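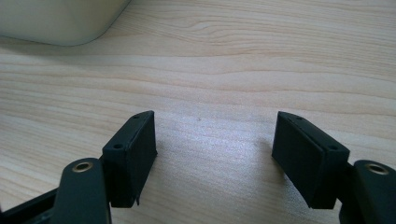 I have gone completely potty for crosswords, and I blame my neighbour Elvira. She passed me a battered paperback of 200 puzzles in September, half of them already done in green biro, and said the back section was "the fun bit". The fun bit was the cryptics. I'd always thought those were for retired judges.

My first one took me 5 evenings. I got 69 per cent of the grid by the end (yes, I worked it out) and then looked up the rest, groaning all the way. But oh, the groaning is lovely! You read a clue about a sailor having his tea, you picture the sailor, you picture the tea, and then you spot that "tar" is sitting there in plain sight and the whole thing falls open. I laughed out loud on the bus.

What helped most was learning the little signals. "Mixed", "broken" or "drunk" usually means an anagram. "Some of" often means the answer is hidden in the words that follow. I keep a list in the back of a notebook, and it's getting messy -- arrows everywhere, bits crossed out, a whole page just for words that can mean the letter R.

Doina from choir does hers in pen, straight off, which I find terrifying. I'm firmly a pencil person, and a soft one at that, as the paper in cheap puzzle books tears if you so much as look at it.

I've started writing clues too. They're dreadful. Here's my best so far: "Nameless, broken, for the people who sell things (8)". It's SALESMEN, and I was so pleased that I rang my sister at half past ten at night. She did not get it. I'm sending her another one tomorrow.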